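Ollgate Planner FAQ

Short answers to stuff that lands in the support inbox. Last tidied in February. If your question isn't here, open a ticket and attach the log, please, the whole log.

What is Ollgate?
Motion planning plus a grasp picker plus a small perception layer. Runs against the Uneleo simulator or against real hardware. Same config file for both, different backend line.

Do I need a GPU?
For planning, no. For perception in sim, yes. Headless works fine, set render to offscreen.

Which versions go together?
Planner build 1106 or later with the current Uneleo. Older builds will load and then die on the first scene reset. We know. Upgrade.

Install fails with error 311.
Missing license file, or it's there but the path has a space in it. Move it somewhere without spaces. Fix is on the list.

Can I use my own gripper model?
Yes. Needs a collision mesh and a tool frame. Keep the collision mesh simple, convex pieces if you can. People drop in the full CAD export and then write to us about plan times.

Planner says "no path" but the path is obviously there.
Check in this order: joint limits, padding, then stale objects in the planning scene. Usually stale objects. Call clear_scene before each episode. Padding default is generous, halve it for tight shelves.

What does the Dellis plugin do?
Logging and replay. Records joint states, wrist view, planner decisions, lets you scrub thru them later. Off by default becuase the files get big. One of our runs went over 1420 episodes and filled the disk overnight.

Is Robichaud still supported?
The old task scripting format? Read only. There's a converter, robichaud2yaml, does most of it. Loops you have to redo by hand, sorry.

My seed is fixed and the runs still differ.
Physics threads. Set them to 1. Slower but repeatable. Also fix the perception seed, it's a separate setting and lots of people miss it.
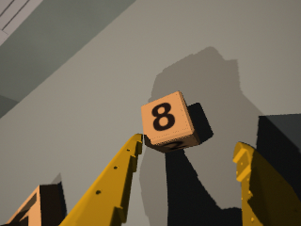 Why does the pose estimator get worse once the block is up off the surface?
Shadows, mostly. The segmenter was trained with soft lighting, and if you use one hard light in Uneleo the mask leaks into whatever is dark next to the object. With the numbered cubes you'll see it on a block like the 8, where the cube's own near-black shadow falls right beside it and then the arm's bigger gray one spreads out behind. Turn on shadow_reject, or raise the ambient light, or both. If the mask is still bad send us the depth frame too.

Block labels come back wrong, or as "unknown".
Reader wants most of the face in view. Partial numerals return unknown on purpose. A 6 and a 9 need the underline texture, switch it on in the asset settings.

Simulator hangs at step 1060.
Known bug with the contact cache in long episodes. Set cache_limit to 0 untill the patch is out.

Can I run several arms in one scene?
Two, yes. More than two will plan but collision checks between arms get very slow. Not recomended yet.

Where do logs go?
The ollgate/logs folder under your home directory. Zip it, attach it, tell us the build number.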